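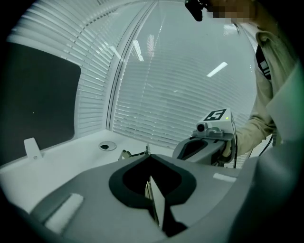
Palel hand-held gripper set, README

Read this before you train on it. Palel is a set of tabletop demonstrations recorded with hand-held grippers in the Kedo lab in Ustisville. A person holds the gripper and does the task, and a camera records what the tool sees. There is no robot in any of it. Keep that in mind when somebody tells you the data is "robot-ready" -- I have yet to see that shown.

What you get

1,197 episodes were recorded and 848 are in the release. The rest were dropped for lost tracking, missing gripper width, or an operator who stopped halfway and started chatting. Each episode folder has the video, a pose file and a text file with the task name. Task names were typed by hand and spelling varies. Match on the task number.

How it was recorded

Operators worked at a white table by a window with blinds. They were asked to move "at a natural speed," which everyone took differently. Some are slow and careful, some rush, and a few clearly got bored. We did not even this out, and I don't think we should have, but a policy trained on the lot will pick up the average of several habits.

Faces are pixelated. The blurring was automatic and then checked by hand. If you find a miss, write to Harriet Esposito before you post it anywhere.

Known problems

Poses drift in long episodes. The early ones are worst.

Reflections show up in the window glass. I suspect a model can use them to tell one session from another, so split by session, never by episode. Our first split was by episode and the numbers looked great. They were worthless.

Success labels were filled in by the same person who did the task. Treat them as opinions. I relabeled 200 episodes in April and disagreed with more of them than I would like.

Claims we don't make

The proposal promised nearly 2,000 episodes and "transfer to any arm." We have fewer episodes and have tested on one arm, on one table, in this same room. The Ó Riain baseline config is included so you can repeat that test. It tells you very little about your kitchen.

Version notes

v2 fixes the swapped left and right folders from v1. If you still have v1, delete it -- the swap affects only part of the set and you can't tell which part from the file names.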